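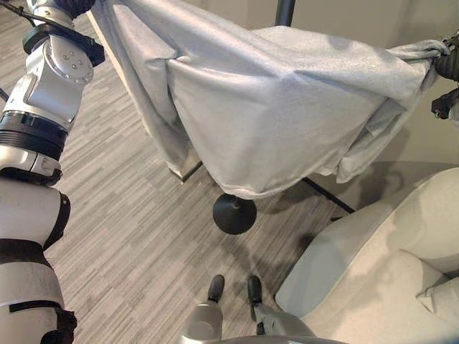 On me demande souvent s'il vaut mieux programmer un robot ou lui montrer. La question est posée comme si montrer était la solution facile, et je voudrais expliquer pourquoi je ne suis pas d'accord. Depuis deux ans je montre à des machines comment on tient un drap, une couverture, une nappe. Le français n'est pas ma première langue et le pliage n'était pas mon premier métier, alors je pèse mes mots pour les deux.

Pour enseigner un geste à distance, il faut d'abord le séparer de son propre corps. Quand je plie un drap chez moi, je le coince sous le menton, je le lisse avec l'avant-bras, je sens son poids qui change de côté. Aux commandes, je n'ai plus rien de cela. Il me reste deux pinces, une vue qui plonge vers les pieds, et le souvenir de ce que font mes mains. Pendant les premières semaines j'ai fait de très mauvaises démonstrations, parce que je tirais toujours trop. Je voulais que le tissu soit tendu, comme ma mère le voulait.

Dans notre atelier de Vedden, nous avons enregistré 1 790 démonstrations avec du linge. Je suis fier de ce nombre et je m'en méfie aussi. Une grande partie se ressemble trop : même opérateur, même angle d'attaque, même habitude de commencer par le coin gauche. Le robot apprend l'habitude avec la tâche, et il n'a aucun moyen de savoir laquelle des deux on voulait lui donner.

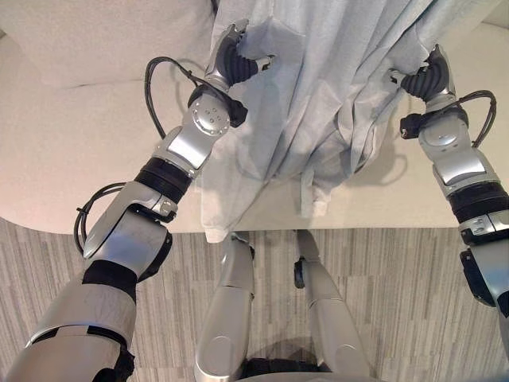
Ashraful Khondokar m'a répondu, quand je lui ai fait lire ce passage, que je confonds le style et le défaut. Selon lui, un apprenti boulanger copie aussi les manies de son maître, et personne ne jette le pain pour cela. Il préfère 30 démonstrations d'une seule bonne main à 900 démonstrations de mains moyennes, qui se contredisent entre elles et laissent la machine hésiter au milieu du geste.

J'ai réfléchi longtemps à cet argument et je lui donne raison à moitié. L'apprenti boulanger pose des questions. Il voit son maître un jour de fatigue et un jour de fête, et il finit par trier. Notre machine ne voit que les gestes que nous avons gardés. Or nous gardons les réussites. Le coin qui échappe, la reprise maladroite, le drap lâché puis rattrapé — tout cela part à la corbeille, alors que c'est justement là que se trouve le savoir. Savoir plier, c'est surtout savoir quoi faire quand le pli est raté.

Je propose donc que l'on conserve les reprises, et même que l'on en provoque. L'équipe de Notano le fait déjà un peu, sans le dire trop fort, car cela fait baisser le taux de réussite dans les tableaux que l'on montre aux clients.

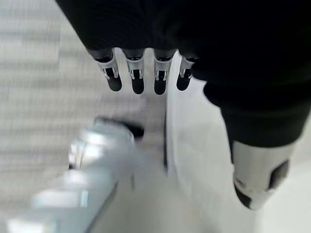
Guider à la main ou à distance

Reste la question de la méthode. Guider le bras à la main donne une sensation honnête de l'effort : on sent la résistance, on comprend vite qu'un mouvement est absurde pour ces articulations. Mais avec deux bras et une grande pièce de tissu, une seule personne ne suffit plus, et deux personnes se gênent. 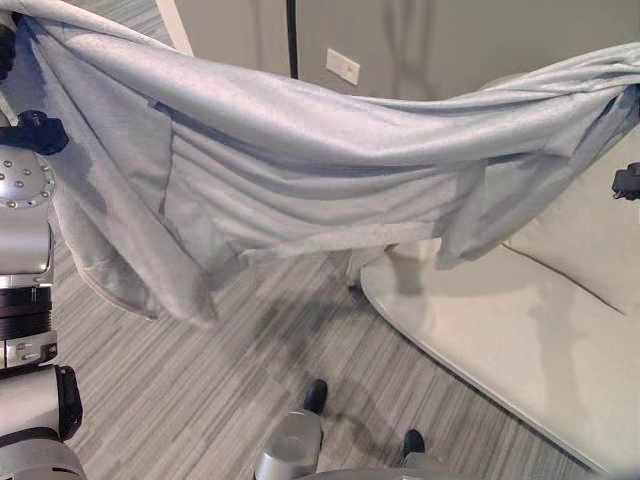
La commande à distance permet de conduire les deux côtés ensemble, et c'est pour cela que je l'ai choisie pour le linge. Je paie ce choix en sensations perdues. Pranab Navaratnam, avec qui je partage les séances, ferme les yeux quelques secondes avant de commencer et refait le geste dans le vide. J'ai d'abord souri. Maintenant je le fais aussi, et je crois que mes démonstrations sont plus lentes et plus lisibles.

Je voudrais enfin que l'on reconnaisse ce travail. Chez Esance, les opérateurs étaient désignés dans les rapports par une lettre et un chiffre. Celui qui montre transmet pourtant quelque chose de personnel, bon ou mauvais, et celui qui utilisera la machine devrait pouvoir savoir de qui vient le geste. À Vedden nous avons commencé à noter les prénoms à côté des enregistrements, avec l'accord de chacun. Pour les anciennes séances, il nous manque encore beaucoup de noms, et je continue à les chercher.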